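How I Make Toast in a Toaster Oven (and Stop Burning It)

Posted 06/08/2018 by Valdir Falcão

I gave up my pop-up toaster in January. It had two slots, one of them only browned the bottom half of the bread, and it took up the same counter space as a little oven that can also do leftover pizza and a baked potato. So out it went, and for the first two weeks I ate some really bad toast.

Pale on top, black on the bottom, or dried out all the way through like a crouton. I nearly went and got the old one back from my neighbor! But I kept fiddling, and now I like my toaster oven toast better than anything that ever popped out of a slot. This is how I do it.

What you need

A toaster oven, any size. Bread, preferably something brown with a bit of weight to it. Two bowls. Butter that has been sitting out for 30 minutes or so, so it spreads.

Yes, bowls. I used to lay everything out on plates and I still do when company comes, but a bowl holds a slice standing up against the side, and toast that stands up doesn't go soggy underneath the way it does lying flat on a cold plate. One bowl is for the bread, the other is for whatever goes with it (berries, a boiled egg, yogurt).

Setting up

Clear yourself some room first. The door on mine swings open sideways, so I turn the oven until the front faces the spot where my bowls are. Then the toast only has to travel a few inches, and I'm not carrying a hot slice across the kitchen with crumbs going everywhere. If your door drops down, leave space in front of it and keep the bowls off to one side.

Pull the crumb tray and dump it. Do this every time, or at least more often than I did. Old crumbs smoke, and the smoke gets into the bread.

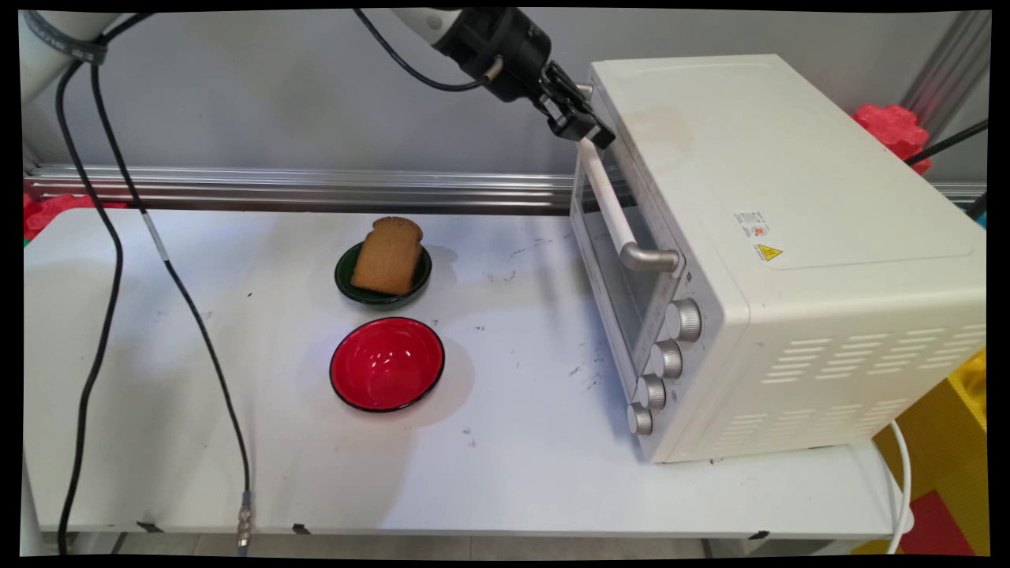 One slice in the green bowl, and the red one ready for filling.

Toasting

1. Put the rack in the middle. Too high and the top scorches before the inside warms up.

2. Preheat on the toast setting for a couple of minutes with the door shut. I skipped this for ages — big mistake. A cold oven dries the bread out before it browns it.

3. Lay the slice right on the rack, with no foil and no pan. If you're only doing one slice, put it in the center.

4. Toast it, and start looking through the glass (if your door has any) after two minutes. My usual brown bread takes four. White sandwich bread is quicker, and anything with honey or raisins in it is a lot quicker.

5. Flip it halfway if your oven runs hotter on the bottom.

6. Open the door by the handle only, and use wooden tongs for the bread. Metal ones scratch the rack.

Stand the slice in its bowl for a minute before you butter it. My friend Gilang Pelupessy butters his the second it comes out, and he likes the soggy patch in the middle. I do not!

If your bread is frozen, add another minute and a half and don't bother thawing it. For cheese toast, brown one side, flip, put the cheese on the pale side and give it another two minutes — but slide a small pan underneath for that one or you'll be scraping the tray all evening.

Next time I'll write up the baked potato.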